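Section 4: Hanging your Domavano cabinet doors

By now the carcass should be standing on its own feet and you have probably earned a cup of tea, so do have one before you start on the doors. They are the part of a Domavano unit that people worry over most, and they are a good deal easier than they look once the hinges are on straight.

You will need the hinge bag (marked Menum), a cross-head screwdriver, a pencil and an old blanket to lay the doors on.

1. Spread the blanket on the floor and lay both doors on it, face down. If you bought the tall unit, each door is 2000 mm high, so clear yourself plenty of room and ask someone to help with the lifting.

2. Press a hinge cup into each of the round holes along the edge of the door. They should go in with a firm push of the thumb. Please don't reach for a hammer, however tempting it gets!

3. Fix each cup with the two short screws. Stop turning as soon as the screw head sits level.

4. Screw the mounting plates to the inside of the cabinet, with the arrow pointing towards the front.

Note: Cabinets packed before November have the older Zanell plates, which carry no arrow. On these the longer slot goes to the front.

5. Lift the door into place, hook the top hinge on first and then work your way down, pressing each one until it clicks.

CAUTION: Keep hold of the door until every hinge has clicked. A tall door hanging from a single hinge can twist and pull its screws out.

6. Close both doors and look at the gap between them. Turn the front screw on each hinge a little at a time, going from top to bottom and back again, until the gap looks even all the way down.
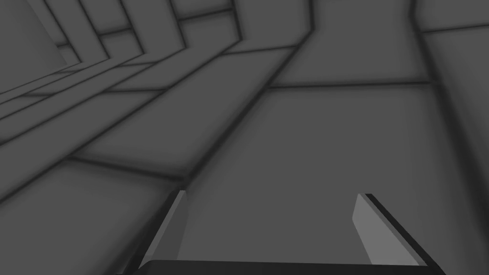 Fig. 10. Flat panelled surface in grey.

7. Leave the doors shut overnight and check the gap again in the morning, as the hinges do settle a touch under the weight.

Note: For shelves, handles and the soft-close dampers, carry on to Section 5.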